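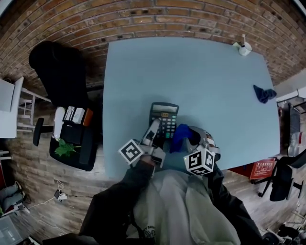 Last changed: December 7, 2023

Notebook – moisture in stored grain samples, oven method against the bench meter

Carried on from the previous entry. The open point was why the oven values on the Flivcombe wheat come out higher than the meter on one set of jars and lower on the next. I had put it down to the meter. After going through the weighings again I no longer think so.

Samples. Two lots of wheat from the Flivcombe store, drawn in April and kept in screw-top jars in the cold room since then. Both lots were split on the riffle divider before jarring. The lids on lot 2 are the older kind with a card liner. I did not note at the time which jars had been opened for the sieve work, which is a gap in the record and cannot be fixed now.

Procedure as run. Jars out of the cold room the evening before and left closed on the bench overnight. Ground on the Bühler mill, first handful discarded. Dishes dried, cooled in the desiccator and tared. Ground sample spread by tapping, lids under the dishes in the oven, lids back on before removal. Cooling time in the desiccator was 30 minutes for every dish in this run. In the earlier runs it was "until cool", which I suspect covers a lot.

Moisture on a wet basis throughout:

M = (mass before – mass after) / (mass before – dish) x 100

Whoever set up the old spreadsheet divided by the dry mass on the second tab and by the wet mass on the first. The column headings are the same on both. That alone accounts for a good part of the disagreement, and it goes in the right direction: dry basis always reads higher, and the gap widens as the grain gets damper. I have recalculated the second tab by hand, from the raw weighings, and the two lots now sit on the same side of the meter. Old tab kept but renamed so that it doesn't get used again.

What remains after the correction is a small steady offset, oven above meter. Possible sources, in the order I intend to look at them:

Desiccant. The indicator beads were partly pink when I opened the desiccator. A tired desiccant lets the dried sample take up water while cooling, which would make the oven value too low, so this would hide some of the offset and cannot be the cause of it. Beads regenerated anyway.

Grinding loss. The mill warms up after several samples and damp grain can lose water before it reaches the dish. Again the wrong sign. Still worth a pause between samples.

Oven temperature. The display and the probe thermometer do not agree on the lower shelf. If the shelf runs hot, we drive off more than water and the oven value goes up. Right sign. All dishes on the lower shelf were lot 2 dishes, which was poor planning. Next run: dishes from both lots on both shelves, positions written down.

Meter calibration. The wheat curve stored in the meter is the supplier's. The Zurkent sheet that came with it says the curve holds for grain at room temperature only, and in the earlier runs jars were read soon after leaving the cold room. The meter has its own temperature correction but I have never checked it on anything. To test: one jar read cold, then the same jar read again the next morning, closed in between.

Dishes. Two of them have dented rims and the lids do not seat. Taken out of the set. The Cliltex replacements are a slightly wider pattern and will not fit the old rack, so the rack needs new holes or we load the shelf directly. I would load the shelf directly.

Note on duplicates. We have been accepting duplicate pairs on the strength of the mean and not looking at the spread. For one pair in this run the spread was larger than the offset I am chasing. That pair is to be repeated before anything is plotted. From now on write both values in the book, not the mean.

Balance checked against the check weight before and after the run, no drift worth recording. Door of the balance room was propped open during the second batch; last digit wandered until it was shut.

To do before the next run:
– map the oven, both shelves, empty, overnight
– cold jar / warm jar test on the meter
– order liners or new lids for the lot 2 jars
– repeat the bad duplicate
– label on the desiccator with the date the beads were last dried

Remaining ground material from both lots is in the sealed bags in the cold room, second shelf. Do not use it for moisture. It is fine for the ash work.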